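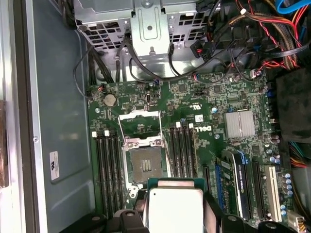

Processor and open socket on a Dell board with eight memory slots.

Frequently Asked Questions: Refurbished Workstation Program
Last revised June 2020

What does the program cover?
Nunddale sells refurbished tower workstations to small offices and schools. Each unit is graded, wiped, tested, and shipped with a limited warranty. Monitors and printers are outside the program and have to be ordered through Hindcombe.

What do the grades mean?
Grade A units have no marks visible at arm's length. Grade B units may have scratches on the case or worn lettering on the ports. Grade C units are sold for parts and are not covered by the warranty. Grades describe appearance only. A Grade B unit passes the same electrical and memory tests as a Grade A unit.

How is the previous owner's data removed?
Drives are overwritten and then read back in full. A drive that reports a single unreadable sector is pulled and shredded. The erase report is stored under the unit's serial number and can be requested by e-mail.

Is an operating system included?
Only if the listing says so. Units sold without one arrive with a blank drive and will stop at a "no boot device" message. This is normal and does not count as a fault.

Can I add memory myself?
Yes. Adding memory, drives, or expansion cards does not void the warranty. Use modules of the type given in the listing, and do not mix registered and unbuffered modules. Many dual-socket boards will not use the second bank of slots unless a second processor is installed.

Can I replace the processor?
You can, but damage to socket contacts is excluded from the warranty. Update the BIOS before the swap — an older version may not recognize the new part.
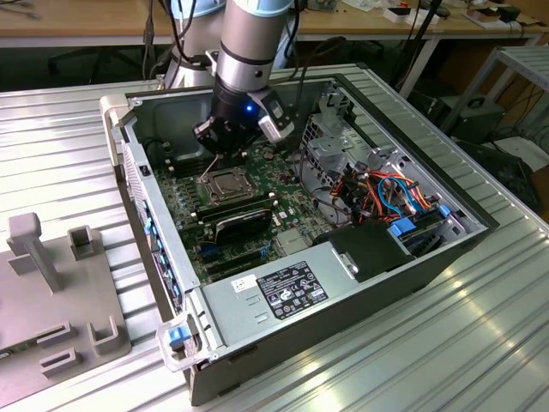

Orbán wrote in May to ask whether a unit that powers off after 17 minutes under load should go back for repair or could be fixed with new thermal paste. Either is acceptable. Replacing the paste does not affect coverage, and if the shutdowns continue the unit can still be returned.

How long is the warranty?
212 days from delivery for Grade A and Grade B. Batteries on the motherboard are treated as consumables.

How do I return a unit?
Request a return number, write it on the outside of the carton, and ship to the Dusbridge depot. Cartons without a number are refused at the door. Allow 20 days for testing — 3 more if a part has to be ordered. Remove any cards or memory you added before shipping.

Do you buy used equipment?
Yes, in working order and in lots only. Send a list of models and serial numbers to the Dusbridge depot.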